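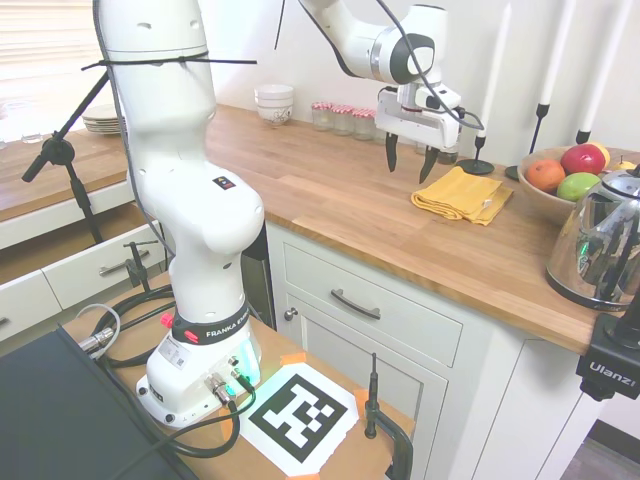
Folded towel on the counter, arm above it

Fludelport Faculty Board > Promotion and tenure > External letters for associate to full

ledgerline
Our department at Genness changed its rule in May. A promotion file now needs three external letters, and none may come from a coauthor of the past ten years. My subfield (contract theory, mostly dynamic) is small. Has anyone had a co-author exclusion waived?

tobit_or_not
Yes, at a different school. The chair wrote a memo listing the excluded names and the dean accepted two arm's-length letters plus one from a former coauthor. Ask before the list goes out.

marginal_k
I would not ask. A waiver stays in the file and the college committee reads it as weakness. Widen the field instead – applied theory people can judge the work.

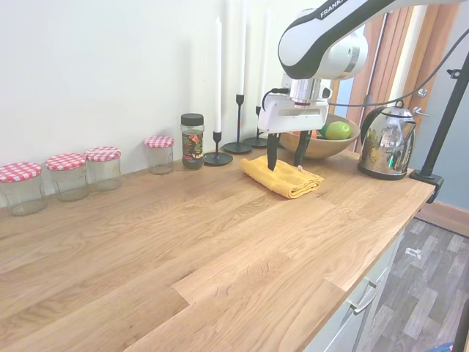 Jars with gingham lids, back of the counter

tobit_or_not
Disagree. A letter from someone who doesn't know the literature is short and vague, and that reads worse than a memo.

marginal_k
Depends on the college. Ours had a file with 233 pages of appendix and the only thing discussed was who wrote the letters.

ledgerline
Does the Fluvum database count a joint grant as coauthorship? I have one with no paper out of it.

hessian_row
It lists grants separately. Our handbook excludes co-investigators for three years, even without a paper. Check yours for "collaborator", as the term is often broader than "coauthor".

ledgerline
It says "collaborator" in the appendix and "coauthor" in the main text. I'll write to the dean's office.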